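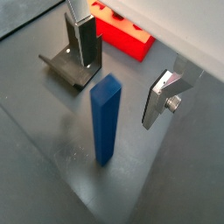 Vatitz: Making a Short Turn-Based Game with a Working Economy
Final project report, Digital Games elective
Rutherford College

1. What we set out to do

Vatitz is a turn-based trading game for one player, set on a chain of islands where you own one leaky boat and owe money to nearly everybody. You buy goods at one port, sail them to another, sell them (hopefully for more than you paid) and slowly pay off the debt. There are storms, there are taxes, and there is a goat you can buy at the first port that has no value anywhere, which most of our testers bought.

All three of us in the group love trading games, but we had the same complaint about the ones we grew up with. Once you find the best route, you sail back and forth on it until you are rich and the game is over in every way except the credits. So our question for the project was: can prices in a small game move enough to keep the player changing plans, without feeling random?

We started on Mon 28 March and handed in the final build in September.

2. Tools

We built the game in Jellier, a free 2D engine that one of us had used before for a platformer. It is lovely for menus and tile maps. It is less lovely for saving, and we ended up writing our own save format because the built-in one lost the order of items in a list. That cost us most of a fortnight and we would do it first next time.

The code for the economy is about 1,000 lines and sits in its own file, so it can be run without the graphics. This was probably our best decision. We could let the computer play out 400 turns in a few seconds and look at the price charts, where before we had been clicking through every port by hand and writing numbers in an exercise book.

Art was drawn in a pixel editor with a small palette. The boat was redrawn more times than we would like to admit, and the version in the game is the second one.

3. How the prices work

Every port has a stock of each good and an amount it would like to have. If the stock is below that amount the price goes up, and if it is above, the price goes down. When you sell a hold full of salt in one go, the price of salt drops in front of you, sack by sack. It then climbs back over the next few turns.

In our first version that was the whole system. It was neat, and boring. The player would sell salt at Gullier, go away for a bit, come back and sell salt at Gullier again. Gullier is the biggest port on the map and it paid well for everything, so there was hardly any reason to visit the others.

We changed three things:

Ports now trade with each other, slowly, by themselves. If salt is dear at Gullier, a little of it drifts in from nearby islands, and those islands then run short.

Each port has a season when it makes more of one good. The harbour master drops a hint when you dock, and the hint is always true.

Gullier charges a docking fee that goes up with the value of your cargo. Testers hated this at first, then began stopping at smaller ports on the way to sell part of the load, which was just what we were hoping for!

4. Rules on paper first

Before any of the above went into code we played the game on a classroom table over several lunchtimes, with a hand-drawn map, a pile of tokens for cargo and a die for the weather. One person was the bank and did all the sums. We found two of our worst problems this way. Storms that sank the boat outright were no fun for anyone, so now they damage cargo and slow you down. And a player in debt on the third turn could get stuck with no money and nothing to sell, so ports will always offer a small delivery job.
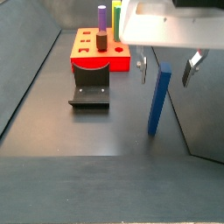 Figure 2: A red peg board with shaped holes and upright pegs.

5. Testing

We had 22 testers, mostly from our own year, along with some younger students from the lunchtime games club. Each played one full game and filled in a short form. We also had the game write a log of every trade, with the tester's permission.

The forms were kind. The logs were more useful. Plenty of people wrote that they "kept an eye on the prices", while the log showed they never opened the price screen at all and simply remembered where they had last made money. We took this as a sign that the price screen was too hard to find, and moved it from a menu to a button beside the map. In the next round almost everybody used it.

Our bug list finished at 286 entries. A lot of these were spelling mistakes, but the list also includes a serious one where selling the goat while in a storm gave you a negative goat, and the goat's weight was then taken off your cargo. Speed-minded testers found this very quickly and we were a little sad to fix it.

6. What worked and what didn't

The drifting trade between ports worked better than we expected. Players in the last round visited more of the map and their routes looked quite different from one another. The seasons worked too, though new players sometimes skipped the harbour master's text and missed the hint. We tried colouring the key word, which helped.

The ending is weak. When the debt is paid you get a screen of thanks and your total profit, and that's it. We had planned a choice of endings depending on which ports you had helped, with a different piece of music for each, and ran out of time.

The sound is also thin. There is one sailing tune, and it loops – a fact our families can confirm.

7. If we kept going

We would like to add a rival trader who buys and sells under the same rules as the player. The economy file can already handle a second boat, and we ran it that way once overnight, but the rival was far too good at the game and bought all the rope. It needs to be made a bit sillier before anyone plays against it. After that, the endings, and a second use for the goat.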